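We use cookies to improve your experience on this site. By continuing to browse you agree to our use of cookies. Accept | Manage preferences

3.2 Work surface and placement of small items

The tabletop tasks in this study concern single small items and the surface on which they rest. Earlier work on desk tidying (Sin and Yuen) treated the surface as a constant and reported only the item and its destination. We found this insufficient. A light wooden tabletop and a dark mat differ in friction and in the contrast they offer to a pale or a brown item, and both properties affect how a placement is judged afterward.

All placements reported in this section were made on a black mat laid over a wooden table. The mat was left in position between placements and brushed clean at the end of each session. Lint was the main nuisance -- it collects along the edges of an item and makes the outline harder to trace in the images. The Holari layout sheet, which prescribes a bare surface, was therefore not followed on this point.

Item position was recorded as the center of the footprint on the mat. Orientation was recorded only where the item had a clear long side. We made 100 placements in the first series and 200 in the second, with the same annotators working on both. Placements in which the item overhung the edge of the mat were recorded separately and are treated in Section 3.4.

Figure 2 gives two views of the work surface. A small reddish-brown item rests on the black mat in both.
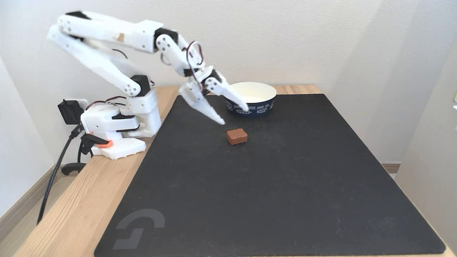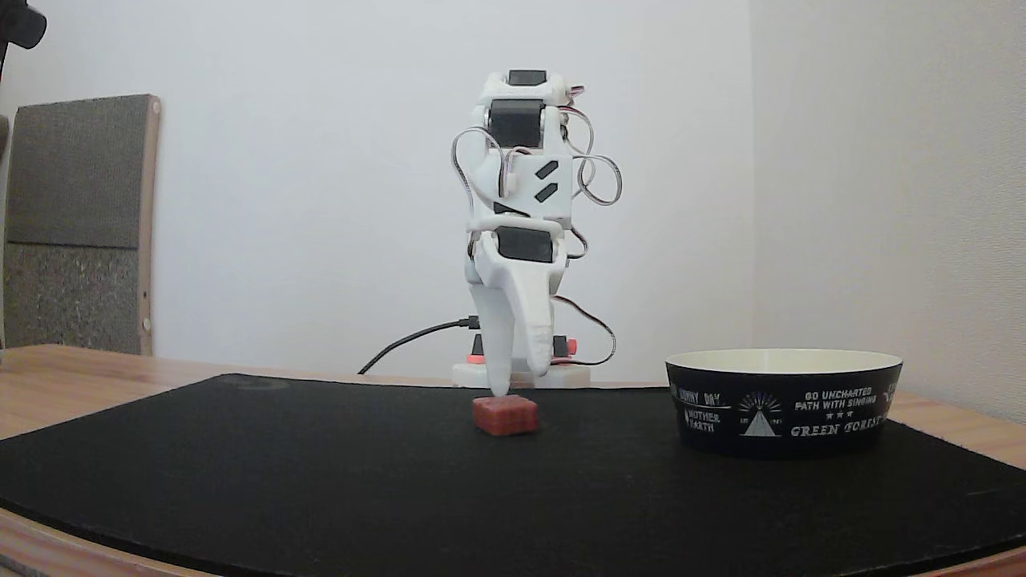
So-ying Au remarked on an earlier draft that the center of the footprint is a poor measure for items with rounded corners, and that the nearest edge of the mat should be given as well. We have added this distance to the tables for the second series. It could not be recovered for the first, where the edge of the mat was not marked during annotation.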